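Rags, towels and the glory of a well-used dishcloth

Cluvdale Household Swap newsletter, September

I have been wanting to write about cleaning cloths for ages, and the new season of swaps is my excuse! Bear with me, because I think the humble rag is the most useful thing in any house, and most of us are buying ours when we already own a closet full of them.

My grandmother set up house in 1953 and I don't believe she ever paid money for a cleaning cloth. Bath towels got cut down to hand towels, hand towels to washcloths, and washcloths ended up under the sink with the shoe polish. She hemmed everything on her old machine (badly, she'd be the first to tell you) and the edges held up for years. When we cleared out the house on Sutherland Street I took home a whole pillowcase of her rags, and I'm still using them on the windows.

So which fabrics are worth keeping? Old cotton is the star. T-shirts, flannel sheets and worn-out pajamas all soak up water nicely, and they get softer and better with every wash. Terry towels are great for scrubbing and for big spills. Linen is my favorite for glassware — it leaves no fuzz at all, even the very old stuff with holes in it. Polyester mostly pushes the water around the counter, so I leave it for dusting.

Cutting is easy once you have decent scissors. Take off the seams, buttons and collars first, and save the buttons for the jar at the swap table. I cut mine into squares the length of my forearm, which fold into quarters and give you eight clean faces to work with before you need a fresh one. Pinking shears will slow down the fraying if you don't feel like hemming. T-shirt fabric doesn't need either, it just curls up a little at the edge.

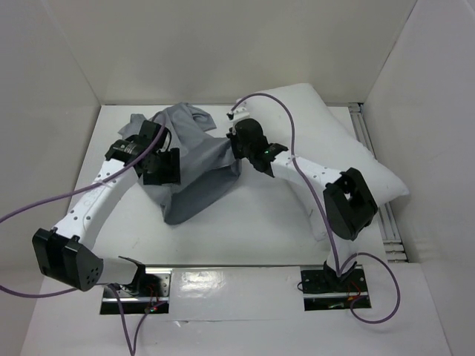

Can you wash cleaning rags with your regular laundry?

Keep them separate if they've touched grease, bleach or anything from the garage, and wash the rest with your towels in warm water.

Skip the fabric softener, please! It coats the fibers and your lovely absorbent cotton stops absorbing. A splash of white vinegar in the rinse works fine if things have gotten a bit stale. And one serious note: any rag with linseed oil or an oil-based stain on it can heat up and catch fire on its own, so lay it flat outdoors, away from anything that burns, until it's completely dry and stiff. Then check with the county about where to drop it off. Never ball it up and toss it in the trash.

Donnie Pringle has started a rag bin at the Lindeo Hall swap, next to the coat rack. Bring clean cotton in any color, cut or uncut, and take what you need. We'd especially love flannel. Donnie is also hoping for a second pair of pinking shears, as the ones we have now only cut if you hold them at a funny angle.

Next month I'll get into darning wool socks, which I'm still learning myself — my first heel came out like a walnut. If you have a darning egg you could lend me, leave it at the front desk with your name on it.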